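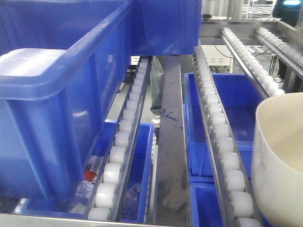
Wozu braucht ein Lager mit festem Sortiment überhaupt einen Sicherheitsbestand?
Er fängt Schwankungen auf, die in der Bestellrechnung nicht enthalten sind, vor allem beim Verbrauch während der Wiederbeschaffungszeit und bei der Lieferzeit selbst.

Bestandsführung, Teil 2: Meldebestand und Bestellmenge

Begriffe
Meldebestand: Bestand, bei dessen Erreichen eine Bestellung ausgelöst wird.
Wiederbeschaffungszeit: Zeit von der Auslösung der Bestellung bis zur Verfügbarkeit im Regal. Prüfung und Einlagerung gehören dazu, das wird in Übungsaufgaben gern vergessen.
Sicherheitsbestand: Menge, die im planmäßigen Ablauf nicht angetastet wird.

Formel
Meldebestand = Tagesverbrauch × Wiederbeschaffungszeit in Tagen + Sicherheitsbestand

Rechenbeispiel Zandwood
Zandwood bezieht Scharniere von Durkov. Der Verbrauch liegt bei 27 Stück am Tag, die Wiederbeschaffungszeit beträgt 4 Tage, der Sicherheitsbestand 100 Stück.
27 × 4 + 100 = 208
Bei 208 Stück wird also bestellt. Trifft die Lieferung pünktlich ein und bleibt der Verbrauch gleich, liegen bei Eingang der Ware noch 100 Stück im Lager.

Verspätet sich Durkov um 2 Tage, sinkt der Bestand auf 46 Stück. Die Fertigung läuft weiter. Ohne Sicherheitsbestand wäre sie vom ersten Tag der Verspätung an ohne Material.

Bestellpunkt- und Bestellrhythmusverfahren
Beim Bestellpunktverfahren ist der Zeitpunkt offen und die Menge meist fest. Voraussetzung ist, dass jede Entnahme sofort gebucht wird. Beim Rhythmusverfahren wird in festen Abständen geprüft und auf den Höchstbestand aufgefüllt. Minhas arbeitet bei Kleinteilen so und nimmt dafür einen höheren Sicherheitsbestand in Kauf, da zwischen zwei Prüfterminen niemand eingreift.

Höhe des Sicherheitsbestands
Faustregeln (Tagesverbrauch mal feste Zahl von Tagen) genügen für C-Teile. Für A-Teile wird mit der Streuung des Verbrauchs und einem Servicegrad gerechnet, siehe Teil 3. Ein Servicegrad von 100 Prozent ist bei normalverteiltem Verbrauch rechnerisch nicht erreichbar.

Bis zur nächsten Sitzung
Fallstudie Clikotar lesen, Meldebestand für die beiden dort genannten Artikel berechnen. Rechenweg mit Einheiten angeben.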